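Kasun Jayasinghe runs integration support for the Skovunent hand kit, now sold as a single package with mounting plate, controller and wrist camera. Most of his calls concern the mount.

"People torque the plate before they route the cable," he said. "Then the thumb fouls it. Cable first, plate second, 16 screws in a cross pattern."

Calibration takes 22 minutes on current firmware. The fingers can be replaced individually, and Debnath stocks the pads. Asked about the camera, Jayasinghe was brief.

"It sits close to the fingers, so they take up a good part of the view. You plan for that."
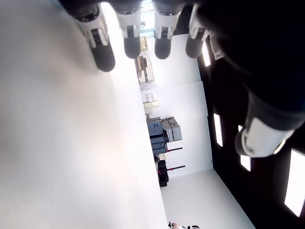 "Exposure is the other setting. Lock it before you record anything, especially under ceiling panels. Auto will drift whenever the wrist turns over, and your grasp data drifts with it."

A revised bracket ships in February.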